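4.2 Tabletop handling with the Wullura kit

The Wullura kit is offered by Pratis as a complete package for two-armed tabletop work, comprising mounts, head and wrist cameras, and the Grunness control software. It was assessed over 2 months under the supervision of Ingvar Bergmann. The task called for small objects with ribbed or lobed surfaces to be lifted and placed on a shallow round plate. In all, 536 attempts were logged, of which 163 used the wrist views alone.
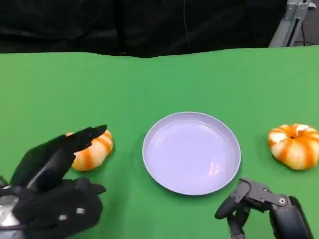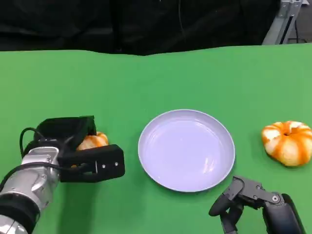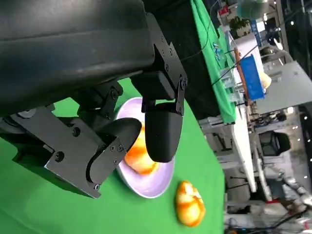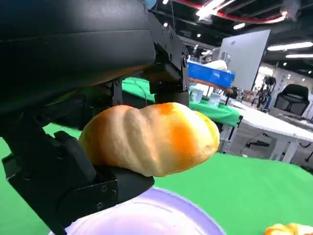

Figure 7. Tabletop work with the Wullura kit, as recorded by the head cameras (first and second panels) and at the wrist (third and fourth panels). In the second and fourth panels an object is held between the fingers.

The head view gave the operator a clear account of where the plate and the objects lay, but the fingers often hid part of the object being approached. The wrist view was of more use in the last stage of the approach, although the gripper itself took up much of the picture. Operators were therefore advised to keep both views open.

Setting up was straightforward. The printed guide, however, does not explain how the wrist camera should be realigned after a change of fingers, and the Fülöp method described in Section 3 was used in its place. Pratis states that the image delay will be reduced in the April release, which was not available for this review.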